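Grostitz Tabletop Cups: Data Card

Version 4
Maintained by the Anason Household Objects Group
Contact: Ffion Gethin, collection editor

Summary

Grostitz Tabletop Cups is a collection of still images of everyday drinkware and small grocery items arranged on a white table. The collection documents how a small set of familiar objects is set out, grouped and spaced. It is intended for work on color naming, object counting, spatial language and the description of simple household arrangements.

The current version contains 1000 images drawn from 271 arrangements. Of these arrangements, 133 include plastic cups. The remainder use bowls, plates, cartons, cans and folded cloths. Each arrangement is represented by at least two images.

Contents of the distribution

images/ contains the still images, grouped by arrangement.
labels/ contains one plain text label sheet per arrangement.
notes/ contains the written arrangement notes prepared by the editors.
splits/ contains the recommended division into training, validation and test portions.
CHANGES lists corrections made in each version.
LICENSE contains the terms of use.

All images from one arrangement are kept in the same split. Users who prepare their own splits are asked to preserve this rule. Images from a single arrangement often differ by one object only, and a model or reader who has seen one of them has effectively seen the other.

Objects

The object list is kept short on purpose. An item is admitted if it can be found in an ordinary kitchen, can stand or lie on a table without support, and can be named by most adults without specialist knowledge.

Cups. Plain plastic tumblers without handles, in several solid colors. The label sheet records the color, whether the cup is upright, inverted or on its side, and its place in the left-to-right order.

Cans. Beverage cans, recorded as "can, beverage" whatever the label printed on them. Brand names are not entered, even where the design is familiar.

Bowls and plates. Recorded by color and by whether they are stacked.

Cartons. Recorded by size class (small or large) and by the face that is turned forward.

Cloths. Recorded as folded, rolled or spread.

Labeling conventions

Left and right are always given from the viewer's side. "Front" means toward the viewer and "back" means toward the wall.

A group of cups is labeled as a row when the cups stand side by side and a single line could be drawn through all of them. Small departures from a straight line are permitted. A row is labeled "close" when the gaps between neighboring cups are narrow or the cups appear to touch, and "open" in all other cases. Annotators should not attempt to decide whether two cups are in contact. The word "close" covers both conditions.

Color names come from the Dinsa short list, which was prepared for this collection. Annotators enter the basic name first and may add one modifier, such as "lime green" or "light blue." Where shading inside a cup makes it look darker than the outside, the outside color is used.

Fixed features of the table and wall, including tape and surface marks, are not labeled as objects. They are omitted from counts and from the arrangement notes.

An object that stands apart from a row is entered on a separate line with its position relative to the nearest member of the row. The row keeps its own label whether or not a separate object is present.

Sample arrangement

The following pair belongs to a single arrangement and shows how the row and separate-object rules are applied.
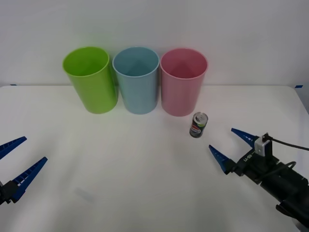
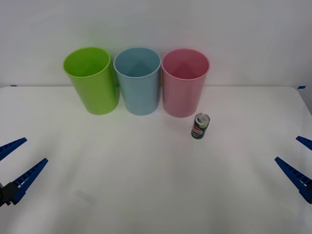

Label sheet for the sample arrangement

Row: three cups, plastic, upright
Order, left to right: lime green, light blue, pink
Spacing: close
Position: back of table, near wall
Separate object, both images: can, beverage, upright; in front of the pink cup and slightly to its right

The row entry applies to both images. The separate-object entry likewise applies to both images. The numbering of images within an arrangement follows the file list and should not be read as an order of events.

Quality review

Label sheets were prepared by one annotator and checked by a second. Where the two disagreed, the sheet was passed to the collection editor for a decision, and the decision was entered in the arrangement notes. The most frequent disagreements concerned spacing and the choice between "blue" and "gray" for pale cups. The Dinsa short list was revised in March to address the latter, and earlier sheets were brought into line with the revised wording.

Known limitations

The collection uses one table surface and one style of plain background. Results obtained with it should not be assumed to hold for cluttered counters, patterned tablecloths or open shelving.

Cups are overrepresented in comparison with their share of an ordinary kitchen cupboard. Users who need a balanced sample should draw by object class.

Transparent glassware is absent. It is planned for the companion collection, Loltemik, which will follow the same label format.

Position labels are verbal and relative. No measurements are supplied, and distances should not be inferred from the words "close" and "open."

Terms of use

The images and label sheets may be used for research and teaching. Redistribution of the complete collection is permitted if this card and the LICENSE file are included without alteration. Brand designs visible on packaging remain the property of their owners, and their appearance does not indicate endorsement.

Corrections

Reports of labeling errors should be sent to the collection editor with the arrangement number, the line of the label sheet concerned and the proposed wording. Accepted corrections are listed in CHANGES and take effect with the next version.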